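Re: [Brostbridge Greenways] Mowing along the Temba stream

From: Lilian Muli
Jun 10, 2023

Hello everyone, and thank you Mercy for getting this going again.

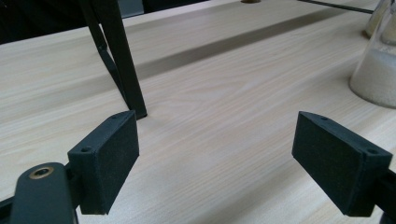 I've been meaning to answer for ages and kept getting distracted by the garden, so forgive me if some of this has been covered already (I did try to read back through the whole thread, but there is a lot of it!).

Mercy Nyanda wrote:
> Does anyone know why the council has stopped cutting the bank
> below the Duma footbridge? It is up to my waist in places. My
> neighbour thinks it has been forgotten, and I must say it looks
> that way. Should we be writing to somebody?

It hasn't been forgotten, I'm glad to say. The stretch from the footbridge down to the old Jekum quarry was put on the late-cut list in February, along with the wet meadow behind the school. That means one cut a year, after the flowers have seeded, with the hay taken off. Erick Makori walked it with me last month and we found ragged robin right down by the water, which I haven't seen there since my children were small, and a good deal of yellow rattle further up. I was so pleased I nearly went in over my boots.

The path itself is another matter. They are supposed to keep a strip mown on either side so that people can get by with pushchairs, and between the footbridge and the second bench that plainly isn't happening. I rang the parks office and was told to put it in writing, so by all means do write, Mercy, and ask for the path edges only. If we complain about long grass in general I'm afraid they'll send the big mower through the lot, as they did at the allotment end.

Maj-Britt asked a while back how large the late-cut area is. On the map I was given it comes to 28 hectares in 3 separate pieces, the school meadow being the smallest. I can scan it for anyone who would like a copy.

Chepkoech, do you still have the balsam gloves? There's a patch coming up under the willows and I'd like to pull it before it flowers. I'm free most mornings and will bring a flask.

All good wishes,
Lilian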